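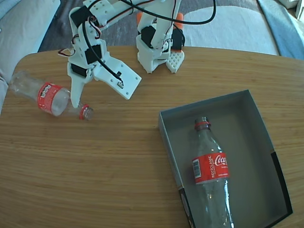 Nukari wants $285 for its home arm kit, and I think that's a fair price for the wrong promise. The box says "household helper". What you get is a bag of servos, a set of white printed parts and a weekend of screws.

Mine took six hours to put together, and the wiring still hangs off the side in loops. I don't mind that.

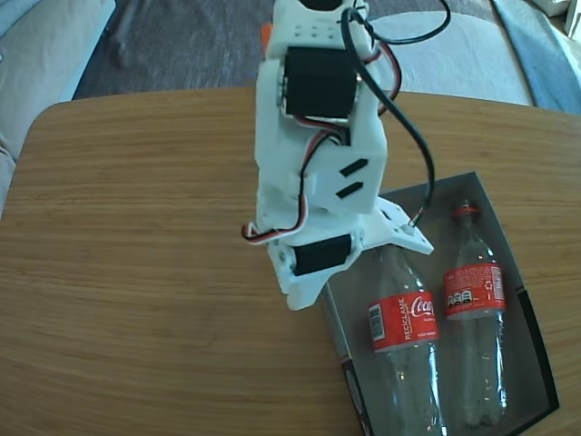

Putting empty pop bottles in a cardboard box is the demo Nukari pushes, and it's a decent way to learn the thing. It won't save you any labour. Thabiso Motaung, who sells the kit through Badotus, told me most of his buyers are parents. They should be told it's a hobby. 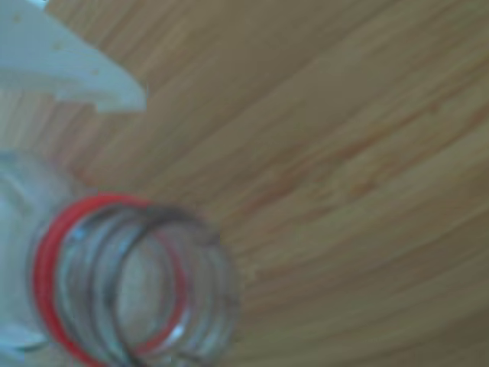

A clear bottle is also a hard first object – I'd start with a coloured block. Change the label to "learning kit" and I'd recommend it to any neighbour with a spare table.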